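From the Reading Room: Our Summer Letter Exchange

Hello again, dear neighbors! I promised in the last newsletter that I would tell you how the letter exchange was coming along, and then of course I ran out of room because of the plum jam recipe (thank you to everyone who wrote in about the jam, and yes, you can use less sugar). So this time the letters get their own spot.

For anyone who missed it, the idea came from Abrehet Assefa, who moved here from Drarnau in December and found she was still writing to her old downstairs neighbor every other week, by hand, on real paper. She asked whether our library might like to swap letters with the one back there. I said yes before she had finished her tea, and we had 18 people signed up by the time the first envelopes went out.

I was paired with a retired bus driver named Hadgu, who writes in green ink and has very firm opinions on soup. We have now sent each other 2 letters apiece, and I have learned more about lentils than I ever expected to. His last one ran to both sides of four sheets - I read it on the back steps with my shoes off and let the phone ring.

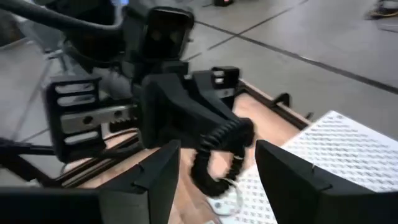 Black on black, with two round dark openings up top.

A few people have told me they would love to join but don't know what to say to a stranger. My advice is to start with whatever is outside your kitchen window and keep going from there. Oda Rustad wrote a whole page on the squirrel that keeps digging up her tulip bulbs, and she got back a whole page on goats! Spelling does not matter one bit, and neither does handwriting, although please do print the address clearly. One of our envelopes wandered for weeks on account of a seven that looked like a one.

The next bundle goes in the mail on 13th August. Drop your letter in the blue box by the front desk before then, unsealed if you'd like us to add a bookmark, and with your first name on the back. We have stamps and plenty of paper, and I will be at the long table most afternoons if you want company while you write - bring a pen you like, as ours are all a bit scratchy.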